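Subject: Re: [homes-list] Cleaning pale upholstery, and is a chaise worth it?
Date: 24/09/2020

Halina Szewczyk wrote:
> We're down to two sofas and my husband has stopped having opinions.
> One is a sensible charcoal three-seater. The other is a cream
> sectional with a chaise and those headrests that go up and down.
> Does anyone live with a pale one? Do the tufts fill with crumbs?

Hi Halina,

Yes, the tufts fill with crumbs. So does the seam between the seat cushions, which in our house has also taken in a library card, most of a pencil and 50 cents I've decided to leave as a deposit.

We've had our beige one since July of last year and I'd buy it again, against all reason. The colour hides toast beautifully and hides nothing else. I vacuum it on Sundays with the crevice tool and do the armrest with a barely damp cloth, as that's where the mugs go. It's a wide, flat armrest and everyone in the family believes it's a table.

Before you order, measure your doorway. Then measure the chaise, and then go and have a little lie-down on it in the shop. 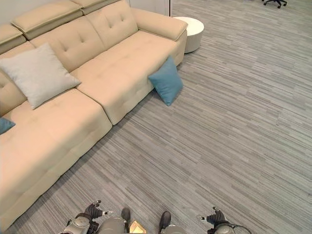
The headrests I mocked for a week and now defend to visitors. Put them up for a film and down when your mother-in-law comes over, so it looks like furniture again. One grey cushion is plenty, too. I started with more and spent my evenings moving them to the floor and back.

The charcoal would be the grown-up choice. Let us know when the cream one arrives.

Cheers,
Tarkik Street end of the list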